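Elle tient depuis huit ans le petit café associatif de Nendby, au bout du quai, et quand on lui demande comment tout a commencé, elle ressert d'abord tout le monde. « J'avais 295 euros de côté et une cafetière qui fuyait, vous imaginez ! Le reste, on me l'a prêté : des chaises, une nappe, même le frigo. »

La première semaine de juillet, elle a vendu presque 100 cafés, surtout aux pêcheurs et aux marcheurs qui descendent du sentier de Skirnura. « Ils repartaient avec leur gobelet, et moi je voulais qu'ils restent. Alors j'ai sorti un banc – puis deux – et ils sont restés, parfois jusqu'au soir. »

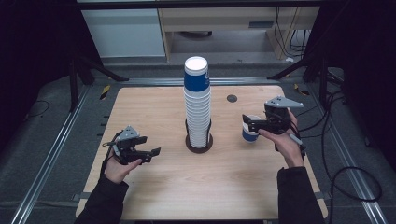
## « Le café, c'est un prétexte »

Elle parle volontiers du Nitance, un mélange un peu corsé qu'elle fait venir de chez Liyanage, mais elle revient toujours aux gens. Les veuves du village jouent aux cartes près de la fenêtre, les adolescents font semblant de réviser. « On vient pour boire quelque chose de chaud et on finit par raconter son déménagement, sa hanche, la petite dernière. Moi j'écoute, j'essuie le comptoir, j'essuie encore. »

L'hiver est plus long, bien sûr. Certains matins, elle allume pour elle seule et lit le journal debout. 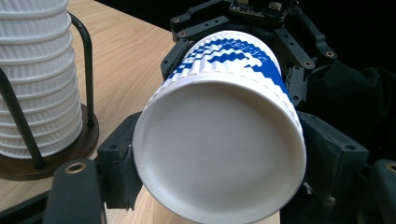

## Et la suite ?

Il lui faudrait 3000 euros pour refaire la terrasse avant l'été. Elle a commencé une cagnotte dans un bocal à cornichons. « Ça monte doucement, mais ça monte. Et puis si elle n'est pas prête, on se serrera sur les bancs, on a l'habitude. »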